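Notebook - Tanberg annex, corridor and bin carts
March, started 7:40
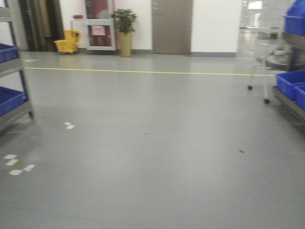 Main job today is getting the carts sorted before the Dubey parts come over. Both carts stay in the corridor for now, one each side, middle kept clear. Blue bins only on these two. Anything in a cardboard box goes back to the store and gets decanted first, I am not doing that again.

Labels. Old ones are the Jorkismont numbering and half of them mean nothing to us. New scheme is just a letter for the cart and then shelf, then position. Printed a sheet, glue didn't take on the first try, wiped the bin fronts with alcohol and it held. Let them sit an hour before handling.

Bin weights, empty bin tared off:
M5 cap screws, mixed length - 42 lb, too much for a top shelf, goes to bottom
nylon spacers - light, didn't bother
brackets, short - 69 in the bin, count matches the sheet
brackets, long - sheet says 209, not counted, ask Kyrylo if he did it

Washers: the Narnitine order was 3,000 and came in one bag, no inner packs. Split over two bins. Bag had a tear near the seal so there are washers in the bottom of the delivery crate too, fish those out before the crate goes back.

9:15
Kyrylo Palamarchuk came by, wants the heavy stuff at waist height, not on the bottom. Fair, his back. But then the cart gets tippy when you push it over the door strip. Compromise - screws on the lower shelf but split in two bins so each one is liftable. Redo labels for those. He did NOT count the long brackets.

Casters. Left cart pulls to one side when loaded. Took the wheel off, thread and hair wound round the axle, cut it out with the small snips. Drop of oil. Better, still not great. Other three on that cart need the same. Right cart rolls ok, leave it alone.

Floor. Yellow line is the limit, carts and stands stay clear of it, same rule as before. Tape in the next room is lifting but the line out here is fine. Mopped the near side only with the neutral cleaner, half a cap per bucket. Full cap leaves it streaky on the gray coating and then every shoe print shows. Somebody wrote "one cap" on the bottle, crossed that out.

11:30
Delivery pushed to afternoon. Used the time on the shelf heights. Moved one shelf down a notch so the tall bin can come out without tilting it. Clips are a pain, two of them cracked, took spares from the drawer under the bench. Need to order more clips, 2 packs, same type as last tme.

Check after the move: bin slides out clean, doesnt rub. Shelf sits level with the screws on it.

Still to do
- long brackets, count
- three casters, left cart
- relabel split screw bins
- washers out of crate
- ask Tanberg front desk if the corridor counts as storage or as a walkway, if walkway the carts have to go in at night
- clips

2:50
Dubey parts here. One pallet, wrapped, packing list missing. Left it wrapped til the list turns up by email. Casters tomorrow.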